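4. Recording a task with the hand gripper

Read section 3 first if the gripper isn't paired yet. This section covers soft goods on a bed or couch: blankets, clothes, felt and fleece stuff, anything that flops. Hard objects are section 5.

Last edited 7/14/21. Replaces the April sheet, throw that one out.

4.1 Before you start

1. Charge the gripper. Under 41 percent, don't start. It will shut off mid-take and the take is lost.

2. Wipe both lenses. Dry cloth only. No glass cleaner.

3. Check the finger pads. Both on, both flat, no lint. Lint is the usual reason a pad slips on fleece.

4. Squeeze the fingers shut and let go, 7 times. Should open all the way every time. If they stick, see 4.6.

5. Open Bakance on the laptop, choose Home Tasks, then Soft Goods. Type in your site code. The room list loads by itself (slow the first time, leave it alone).

6. Pick the room and the task. One task per session. Don't mix folding with pick and place.

NOTE: The Sotau arm copies what your hand did, speed and all. If you rush, it rushes. If you fumble and regrab, it learns the fumble. Throw the bad ones away, see 4.4.

4.2 Setting up the bed

Leave the room how people live in it. Patterned covers are fine. Pillows stay. Pictures on the wall stay. What matters is that the item you're moving is a different color from what it's lying on, or at least that you can tell the two apart on the preview.

1. Pull the bedspread reasonably flat. Small wrinkles OK. Big ridges no, the fingers catch them and you pick up the cover along with the item.

2. Put the item where you can reach it without leaning a knee on the bed. Mattress moves, everything moves.

3. Check the window. Bright window off to one side is OK as long as the item itself isn't washed out on the preview. Straight behind the item, close the blinds or come in from the other side.

4. Turn the room light on and leave it on. No switching halfway thru.

5. Phones, rings, watches: off the hand you're using.

6. Pets out. Close the door.

CAUTION: Fingers pinch. Keep your free hand away from the joints while the gripper is closing. Kids don't use it, not even switched off.

4.3 Holding and moving

1. Grip it near the base, one finger curled around the handle just under the camera module. Don't let your fingers creep up over the lenses.

2. Let the cable hang in a loose loop on the side. Don't wrap it on your wrist. If it pulls tight when you reach, you're too far away, step in.

3. Press Record. Wait for the tone. Hold still for a slow breath, gripper pointed at the item.

4. Go in from above at a slant. Open the fingers before you get there, not when you're touching it.

5. Close on the thick part. With something bulky go for a fold, so there's enough material between the pads. A corner by itself slides out.

6. Lift, or drag, whichever the task card says. Lift means clear of the bed.

7. Set it down, open, back off. Hold still again. Press Stop.

Bulky felt-like fabric, closed on properly, cover still lying under it:
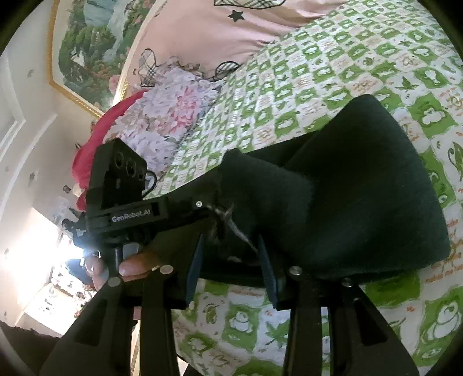 GRIP CHECK, SOFT GOODS

Do this one at the start of every session and any time you change items. Takes no time.

1. Close on the item and stop there. No lift yet.

2. Look at the fingers. Material should be between the pads. If it's only caught at the very tips, open up and go deeper.

3. Look for loose ends. Fringe, frayed threads, labels, drawstrings. Threads sticking out are OK if they aren't in a joint. Threads in a joint: stop, open, pull them clear by hand before you close again.

4. Look at the bedspread. Is it coming up too? Open, smooth it down, try again.

5. Give a small tug sideways. Item should follow. If it stays put and the fingers slide, go for a thicker fold.

6. Look at the laptop preview. You want both fingers and the item in view. Rest of the room can be in there, doesn't matter. Dark round corners on the preview are normal for this lens, don't try to adjust them out.

Passed all six? Open, back off, start your first real take.

NOTE: Don't record the grip check. If you did by mistake mark it Practice, otherwise it goes in with the good ones.

4.4 Keep or throw away

After every take Bakance shows Keep, Discard, Practice. Choose right away. You won't remember which was which later.

Keep if:
Item picked up first try
No hand in front of the lenses
Item ended up where the card says
Held still at start and end

Discard if:
You dropped it
You used your other hand to help, even a little
The cover came along
Someone talked to you and you turned around with the gripper
Cable got in front

Slow is not a reason to discard. Neither is ugly. A blanket that lands crooked is still a blanket that got moved.

Between takes, change something. Turn the item, bunch it up differently, shove it toward the pillows, come from the other side of the bed. Don't lay it out nice each time. If all your takes look the same the arm only knows that one spot.

A full set is 41 kept takes per item. Break after every 8, your wrist gets lazy before you notice it and the slant goes off.

4.5 Remote control instead of hand takes

Only for sites with the arm installed. The Wesia handset drives the arm directly and records at the same time, in the same session list.

1. Clear the area around the arm. Nobody on the bed.

2. Handset on, wait for steady light.

3. Choose Remote on the laptop. If it's grayed out the handset isn't paired, back to section 3.

4. Hold the side button the whole time you're moving. Let go and the arm stops.

5. Do three slow passes over the bed with nothing picked up. Get used to the delay.

6. Then record same as 4.3, steps 3 to 7. The grip check applies here as well, but you do it on the preview.

CAUTION: Never reach in to fix the fabric while the side button is held. Let go, put the handset down, then reach in.

Don't combine hand takes and remote takes in one session. Start a new one. Same item is fine.

4.6 If something's wrong

Fingers stick half open: thread or lint in the joint. Switch off, pick it out with tweezers. No oil.

A screw at the finger joint looks loose: quarter turn with the small driver from the case. Don't force it. If it keeps turning, stop using the gripper and send it in.

Pad peeling: replace both, even if teh other one looks OK. Spares are in the lid pocket.

Preview freezes: unplug the cable at the laptop end, wait, plug back in. The take you were on is gone. Earlier ones are saved.

Error 835: disk full. Upload what you have, then delete local copies from the Session menu. Not from the desktop folder, it breaks the list.

No tone after Record: laptop sound is muted. It's still recording. Stop, discard, unmute.

4.7 Finishing up

1. Stop the session. Wait for the list to turn gray.

2. Write the item name in the notes box. Plain words: green felt, striped towel. Not "item 2".

3. Upload over wifi. Leave the lid open till it's done.

4. Gripper back in the Nnaji case, fingers closed, lenses up. Coil the cable loose.

5. Put the charger on before you leave the site.

Go to section 5 for cups, boxes and other hard objects.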